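Randum Docs > Collections > Household Tabletop > Medicine and Basket Sorting

Search all collections Enter keyword Go

# Medicine and Basket Sorting: Data Card

## Summary

This collection covers the sorting of small household supplies on a table. The objects are pill bottles, lidded plastic containers and open plastic baskets of the sort people keep in a bathroom cabinet or on a kitchen shelf. The activity is ordinary tidying: items are put into a basket, taken out of a basket, or set side by side so that each one can be reached.

The collection is maintained at Grenavthorpe under the project name Alteva. It consists of 31 sessions recorded in September. Each session has its own folder.

## Table and Baskets

All sessions use a white tabletop with a glossy finish. It was wiped before the first session of each day and was not covered. Users who measure color should expect the overhead lights to show on the surface.

Baskets are open at the top and have no lids. They were placed by hand before each session, and their positions were not marked on the table. A basket may be empty at the start or may already hold something. The file `setup.txt` in each session folder states which.
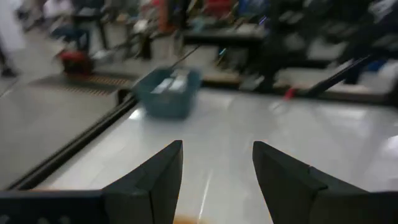 ## Basket Colors

Color names in the labels are plain words chosen by the annotators. The label `teal` is used for baskets between blue and green, and `tan` is used for light brown ones. The label `orange` is reserved for open containers – amber bottles have their own label, described under Object Labels.

Saimi Koivisto reviewed the color labels and corrected 11 entries in which teal and blue had been exchanged. Earlier copies of the label file should be replaced.

Contents are labeled separately from the basket that holds them. Where the contents could be identified, the label names them. Where they could not, the label is `contents_unclear`, and no guess is recorded. 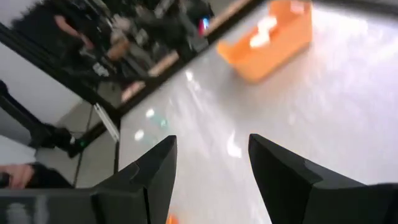 Labels for contents were the main source of disagreement between annotators. Pirjo Mustonen and Niilo Eskola labeled the same sessions independently and then compared results. An open orange container with something pale inside, blurred by motion, was read by one annotator as folded cloth and by the other as paper. Such cases now carry `contents_unclear` together with a coarse color word, in this instance `pale`. The container itself keeps its full label in every case.

## Object Labels

The following labels are used for objects on the table:

- `bottle_amber`: translucent amber or orange bottle with a cap. Size is given as `large` or `small` relative to other bottles in the same session.
- `container_lidded`: translucent plastic container with a lid, any color.
- `basket_open`: plastic basket or bin without a lid, with or without hand-hold openings.
- `label_loose`: printed label or card that is not attached to a bottle.

Reflections on the tabletop are not labeled as objects. Objects that are partly hidden behind another object are labeled in full and given the flag `occluded`.

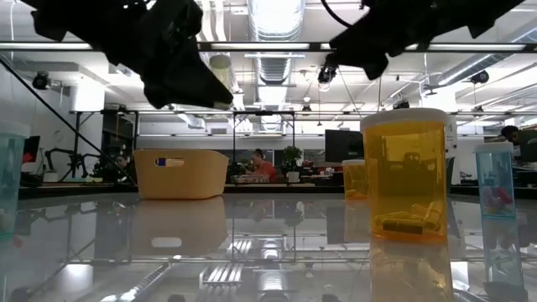
Figure 3. Amber bottles with white caps, a light blue container with a white lid, and a tan basket.

## Handling of Contents

Bottle contents are described by color and general form only. No drug name, dose or strength is recorded in any field, and none should be inferred from appearance. Requests to add such fields will be declined.

## Known Limitations

- Many images show motion blur. These were kept – removing them would have left gaps in several sessions.
- People and office furniture may be visible behind the table. They are not labeled.
- The number of basket types is small. The collection is not suited to general work on storage containers.

## Files

Each session folder contains the images, `setup.txt` and `labels.csv`. A reference subset of 800 images, checked by 4 reviewers, is stored in the folder `checked`. Use this subset when reporting results.

## Contact

Questions about labels: Pirjo Mustonen. Questions about access and terms of use: Eero Leinonen. Corrections should name the session folder and the row in `labels.csv`.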